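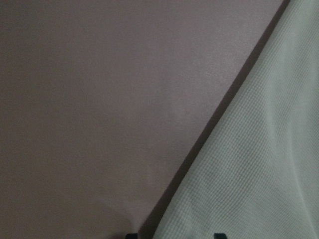 Viteck wrist camera kit, two months in

Posted 31 May 2019 by Saron Demissie

I bought the Viteck kit in April to record cloth-handling examples for our learning system, and I've now got 500 usable runs out of it, so I think I'm allowed an opinion!

First, the good. Close up, the picture is lovely. A waffle-knit cloth comes through with all its tiny squares, and you can see the shadow under the edge of the fabric, so I can tell where the cloth stops and the surface starts. Fingertips just peek in at the bottom, enough to judge where the grip will land. My old Stetau camera turned pale fabric into a white smear and I threw away 300 runs because of it (still cross).

Now the grumbles. It goes a bit soft towards the sides, and the lead is too short for a big arm – I had to buy an extension. The recording software is fine until you want to rename a run, and then it's four menus deep. Angus McIver wrote me a little script for that, bless him.

The other thing is that a wrist view on its own isn't enough for clothes. You lose all sense of which end of the garment you're at, so I save a wider view alongside it. With a T-shirt half folded over on itself, that's the one that shows me a sleeve sticking out to the left and two arms over the table, one much nearer the shirt than the other. The kit lines up the clocks for both views by itself, and I'd pay for that bit alone.
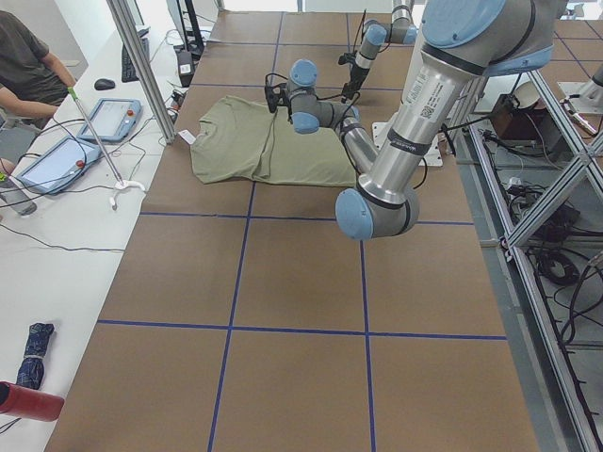 Do you need to keep the runs where the grip misses?
Keep them, but label them as misses when you save. Ours learned to try again much sooner once we stopped binning them.

I'd buy it again, extension lead and all. Four stars, and I'd happily make it five if they sorted out the renaming.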